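Calgate remote teaching trial: progress report to Cosar
September 21, 2020. Prepared by Sinéad Brophy
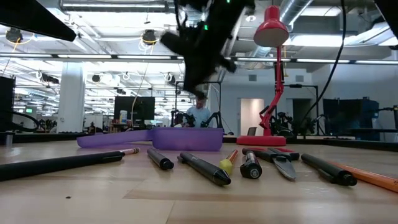 Is the trial on track to deliver the 2,000 demonstrations in the proposal?
On the count, close enough. We hold 900 usable runs of the pencil case task and the rate has picked up since March. Whether 2,000 will teach the arm anything general is a separate matter, and I would not promise it.

Work this period
Pens, pencils and scissors go on the table beside an open purple case, and an operator drives the gripper by remote control to put them away. Byung-chul Maeng and Su-bin Song share the operating. Their styles differ more than I'd like – one pauses over each pen, the other doesn't – and the learned policy seems to have picked up the pauses.

Concerns
Flestik's claim that 32 runs are enough for a new object did not hold up here. We tried it with the scissors and got 2 clean pickups. I'd treat their other figures with the same caution.
The lamp stays on the table during recording. Siiri Kallio wants it moved between sessions so the arm doesn't learn to rely on it. I agree, though it will slow us down.

Next
Seung-woo Seol will rerun the scissors test. No change to the budget is requested.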